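News > Garden > Tools and Supplies

Jirel Garden Center moves its fall mulch sale up
September 25, 2025

Print this story | E-mail this story

I stopped at Jirel for a bag of potting soil this morning and came home with a full trunk, so yes, the fall mulch sale is already on! They usually wait until the leaves are down, but the summer shipment from Treria came in heavy and they'd like the yard cleared.

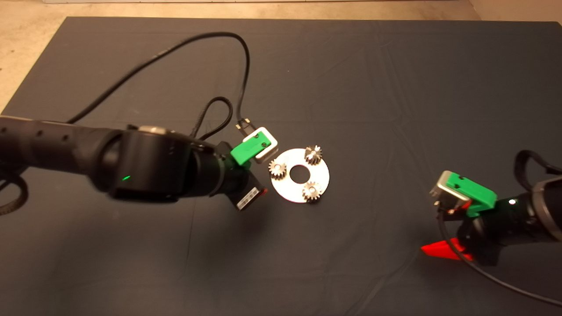 Bagged bark and cedar are both 25 percent off, and the loose stuff by the scoop is marked down too (bring a tarp, they won't load an open pickup without one). I grabbed the dark bark for my rose beds, which have looked pretty sad ever since that dry spell in July.

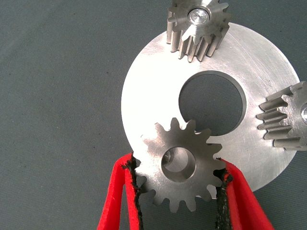
Delivery and pickup

Skulov is doing the hauling again this year. Delivery is free on orders over $100, and $40 for anything smaller, so it may be worth going in with a neighbor. I did that last year and we had it all spread before lunch.

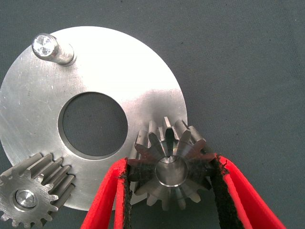 Round metal plate with a center hole, on gray fabric.

If you've never mulched in fall, give it a try. Pull the weeds first, water well, and keep the bark a few inches back from the stems. I'm still learning how deep to go around my hydrangeas, and I probably overdid it last time.
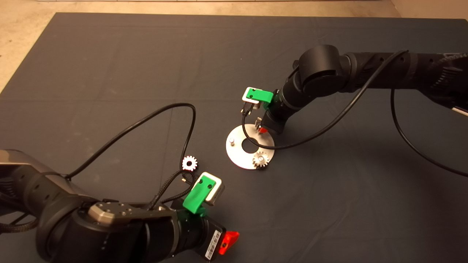
Sadeghi Nursery across the road hasn't said if it will match the prices, but it does have pansies at $5 a tray, and I'm going back for those tomorrow.

News | Garden | Events | Classifieds | Contact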